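Painted the inside of a metal shop white, now what about the lights?

Posted by drolesport_dan, 2018-09-20

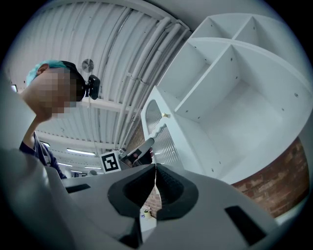 How far apart should shop lights hang under a corrugated ceiling?
Eight feet between rows is plenty if the ceiling is white.

kairys76: Eight feet is plenty if you enjoy guessing where your thumb is. I do six.

prenier_shop: Six feet is a dentist's office. I paid $143 for the last batch and my wallet votes for eight.

drolesport_dan: My building is 780 square feet and mostly holds cabinets I swore I'd sell by November. Does the paint really matter that much?

kairys76: More than the fixtures do. Bare metal eats light. Clamp your conduit well too, or it hums along with the compressor. Mine does a decent B flat.

prenier_shop: Mine has never hummed. Buy better clamps.

Comments (3)

bostarora: Empty the cabinets before you move them. Ask my foot.

tinroof143: Still team six feet.

guest3209: Has anyone tried windows?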